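Grancombe, Thursday, January 27, 2022 — The housing company Montecinos announced today that it will renew the kitchens of 79 rental apartments in its Trukska building. The works will start in June and take over 2 months.

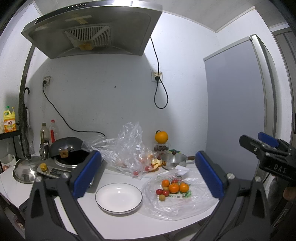

Tenants will not pay a higher rent during the works, said Trinidad Orellana, director of Montecinos. "Many families asked us for this — we have listened to them," she said.

Questions can be sent to Keerthana Alva at the tenant office.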